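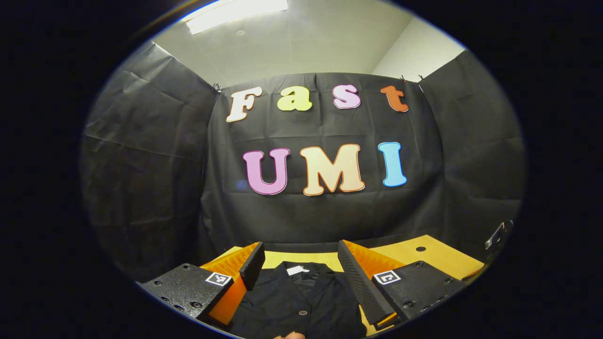
Sept lettres sur deux rangées, fond noir : le lettrage du fond.

La Compagnie Golari cherche une habilleuse ou un habilleur pour sa tournée

Le théâtre Golari reprend la route avec « Nelladura », pièce pour onze costumes et beaucoup moins de comédiens. Il nous faut quelqu'un qui sache recoudre un bouton dans le noir pendant qu'un acteur récite encore sa tirade précédente. La patience est appréciée, le silence en coulisses aussi (les comédiens, eux, en sont dispensés).

Ce que vous ferez
Préparer les loges avant chaque représentation, laver, repasser, repriser, et retrouver la chaussette gauche du notaire, rôle tenu par Paavo Rissanen. L'action se passe en 1602, mais le metteur en scène tient aux chemises modernes. Nous avons cessé d'en discuter.

Vous assurerez aussi les changements rapides du deuxième acte. Le plus court laisse à peine le temps de dire « lève le bras ». Les chemises noires, manches longues et boutons devant, se posent à plat avant l'entrée en scène, col vers le fond.
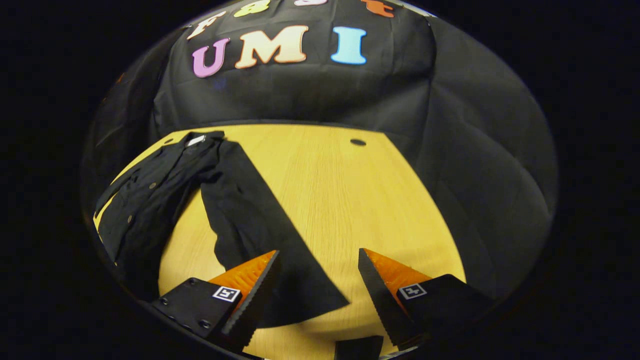

Ce que nous offrons
Un contrat de 7 semaines, quelque 800 euros d'indemnités de déplacement sur la durée, une place assise dans la camionnette (côté fenêtre à négocier) et des repas chauds dans la plupart des villes. Salaire selon expérience. Le fer à repasser est neuf, la table à repasser a du caractère.

Profil
Une première expérience en atelier ou en tournée. Permis B souhaité. Les allergiques à la laine voudront bien réfléchir avant d'écrire.

Candidatures
Lettre courte et CV à Elsa Nieminen, régie costumes, 116 rue Laaksonen, avant le 23 mai 2026. Les lettres de plus d'une page seront lues par Paavo, à voix haute.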